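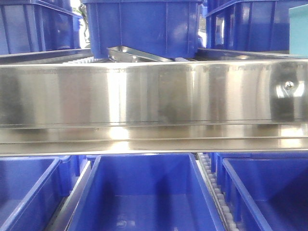 27 Oct 2023, Dronholm workshop

Back on the Rullix kick shield today, the one the juniors have been complaining about since August. I had hoped to get the full 1000 strikes in before going home, but the rig started drifting sideways and I called it at 675 so I could have a proper look (and a coffee, I admit). Two of the strap anchors had crept, both on the left side, and the outer foam felt softer there when I pressed it with my thumb.

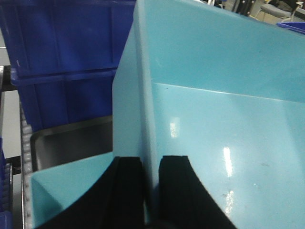 The sensor socks were better behaved! We kept the Kisier pair at threshold 15, same as the last club session, and light brushes stayed off the scoreboard the way the coaches want. I would still love to try them on somebody with a really quick back leg, as the rig only ever kicks one way and fighters certainly don't.

For whoever is in next: re-stitch the left anchors, start the count again from zero, and please leave the Tran foam alone until I've cut the second piece. Rig key is in the usual drawer.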